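Trukton Case Skins: Frequently Asked Questions

Last updated Friday, August 30, 2024

Which phones do you make the skins for?
At the moment we have cutouts for 41 phone models. The full list is in the menu on the order page. If your phone is not there, please write to us before you order a skin for a similar model. The camera openings are almost never the same, even when two phones look equal from the front.

What is the difference between a skin and a case?
A skin is a thin film with glue on one side. It changes the color of the phone and protects it from small scratches. It will not protect the phone when you drop it. For that you need a case, for example our Jibrin series, which can be worn over the skin.

The color on my screen is different from the skin I received. Why?
Every screen shows colors in its own way, and dark shades are the most difficult. Our Hiltstead Green looks nearly black on some laptops. We can send you a sample card with all the matte colors for 5 dollars, and this amount is taken off your first order.

Can I order a color that is not in the shop?
Yes, if you order 3 pieces or more of the same color. Send us the color code or a piece of paper or fabric by regular mail. A photo made with a phone is not enough for us to match the color.

How do I put the skin on?
Clean the back of the phone with the cloth from the package and wait until it is fully dry. Begin at the camera opening and press slowly toward the bottom. Do not pull on the film, it will become longer and the edges will not fit anymore. Small air bubbles go away by themselves in a day or two. For the corners, use a hair dryer on the low setting.

Does wireless charging still work?
Yes, with all skins. With the Jibrin case over a skin it also works, but the phone must lie in the middle of the charger.

Will the skin leave glue when I take it off?
Normally not. Warm it a little and lift it from one corner. If some glue stays after a long time of use, it can be rubbed off with your thumb.

What are the printed skins in the Kindham series?
Kindham is our series with patterns in place of one color. The drawings are by Irja Ruotsalainen, who also made the packaging. There are marble, map and wood patterns. Each skin is cut from another part of the sheet, so two skins are never completely the same.
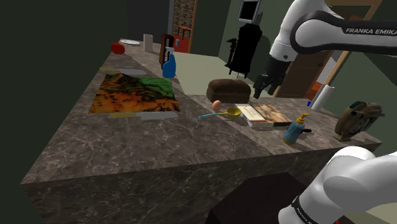

Dark marble with pale veins, and a board with a map-like pattern.

Do the printed patterns fade?
The print is under a clear layer, so it does not rub off in a pocket. Strong sun over many months can make the orange and yellow parts weaker. We do not advise to leave the phone behind a car window.

Can I return a skin?
Unused skins, yes, inside 30 days. A skin that was already on a phone we cannot take back. If you made a mistake during the first try, write to us with your order number and we will send a second one at half price. We offer this once per order.

Where do I find my order number?
In the subject line of the confirmation email. It begins with TR, for example TR-858. Please check also the spam folder.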